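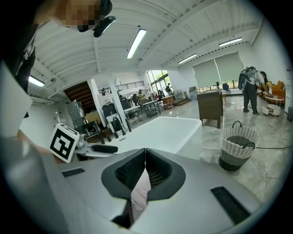 **Does a team work better when the leader's role rotates?**

In our project it did, though only once each turn was long enough for the person to settle in.

## What we tried

Archana Kushwaha and I spent the term following 64 students at Prambridge who were split into small work groups for the Clanside planning task. Half of the groups kept one leader the whole way through, and the other half passed the job along every 4 meetings. We had wanted to switch every meeting, but our very patient advisor talked us out of it, and I'm glad she did!

Everyone filled in a short form after each meeting, and we ended up with 352 of them (a good many written in pencil, which made the typing-up slow - I still see those forms when I close my eyes).

## What we found

The rotating groups rated their meetings as fairer, and the quieter members spoke up more once they'd had a turn in the chair. The fixed groups finished their early tasks sooner, and in February they were well ahead. By the last round the gap had mostly closed.

Handovers were the weak spot. One group lost most of a meeting hunting for notes that the last leader had taken home, and after that we asked every group to keep a shared page.

## Next time

We would like to interview the leaders themselves, and Archana wants to try it with working adults too.

*Kalliopi Zupan*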